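List: Tukia Table Games
Subject: Re: Two-handed Camell, and the scoring on the last deal
Date: January 18, 2020

Hi all,

I've been meaning to answer this one all week, so apologies for the length. The earlier message, trimmed a little:

> Hello list, I picked up Camell from the write-up in the August
> mailing and we've been playing it most evenings. We mostly play
> with 2 people and I have a couple of questions.
>
> First, when the stock runs out, does the player who drew the last
> card still have to discard? The write-up says "play continues to the
> end of the trick" and we can read that either way.
>
> Second, is the game really to 300? We got through five deals the
> other night and the leader was still under 200. My other half thinks
> it must be a typo.
>
> Third, can you lead a trump before trumps have been played at all?
> The folks who taught us Elgate say no, but that's a different game.

OK! Taking the easy one first. Yes, it's 300, and no, it isn't a typo. Five deals and still under 200 sounds completely normal to me, especially if you're both playing carefully and nobody is calling a Tan. (A Tan, for anyone who skipped the August mailing, is when you announce before the first lead that you'll take every trick with a court card in it. It's worth a lot and it goes wrong a lot.) If you want a shorter evening, play to 200 and leave everything else alone. I wouldn't fiddle with the card values. We tried that one winter and ended up with a game where the jacks were worth so much that the rest of the hand hardly mattered.

On the last card of the stock, the way we play it is that you draw, you discard, and then the stock is closed. The write-up is muddy there, I agree. "The end of the trick" means the trick that comes after that discard. So the person who drew last doesn't get a bigger hand than the other player, and you both go into the endgame with the same number of cards. I have met people who let the last drawer keep the extra card and throw it in at the very end, and it works, I suppose, but it gives a big edge to whoever happened to win the trick before.

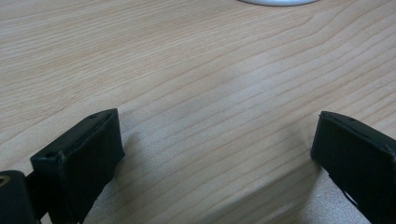
The table top, nice and smooth for dealing.

Now the trump question, and I know this is going to start the whole argument up again. In Camell you can lead a trump whenever you like. There's no "breaking" of trumps. That rule belongs to Elgate, where it makes sense because the trump suit is so long, and I think a lot of us learned Elgate first and carried the habit over without noticing. I did! I played it wrong for ages and was quite cross when somebody showed me.

It does change how you play the first few tricks. If I'm dealt four or more trumps in the two-player game I nearly always lead a middling one right away, just to see what comes out. If the other player follows low I keep going. If they take it with something big, fine, that's one less big trump to worry about when the stock closes. With only two or three trumps I sit on them and lead from my longest plain suit, and hope to be left alone until the draw improves things.

What you don't want to do is hoard. While the stock is open you don't have to follow suit, so your lovely side-suit aces are easy to trump and you may as well cash them late. Once it closes, both players must follow, and must trump if they can't. That's when the aces come into their own — and it's when most of the points change hands, in our games anyway.

One more thing on scoring that wasn't asked but comes up constantly. The bonus for the last trick goes to whoever takes the last trick of the whole deal, after the stock is gone. It doesn't go to the person who wins the trick that empties the stock. We keep a running total on paper, two columns, and write the bonus in on its own line with a little circle around it so we don't argue about it later. My best single deal so far is 57 and I'm still insufferable about it. Our all-time household total for Camell stands at 1526 to me, and I'm not going to tell you what the other column says.

For anyone wanting a reference, I've pulled the two-player differences together:

1. Deal nine cards each, in threes. Turn the next card up for trumps and slide it half under the stock, so you can both still read it.

2. Non-dealer leads to the first trick. Any card may be led, trumps included.

3. While there's still a stock, play whatever you like to a trick. Winner draws first, then the other player, and each discards one face down. Discards are out of the deal and don't score for anyone.

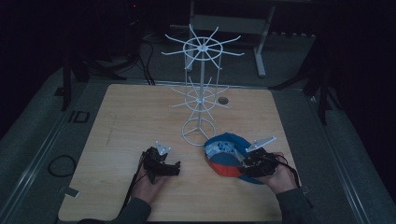
4. When the last card is drawn and the discards are made, the stock is closed. From here on you must follow suit, and trump if you can't follow.

5. A Tan has to be called before the first lead. Calling it after you've looked at a drawn card doesn't count, however nicely you ask.

6. Add up the cards in your tricks, add the last trick bonus, write it down, pass the deal. First to 300 wins. If you both cross in the same deal, the higher total takes it, and if you're level you play one more.

I haven't covered the three-player game because I hardly ever get to play it. If someone on the list plays it regularly, I'd love to know whether you use the dummy hand or strip the twos out of the pack. I've seen it both ways and the stripped pack felt a bit cramped to me, but that was only one evening and I had terrible cards.

Happy playing, and do write back if the closed stock business still doesn't make sense!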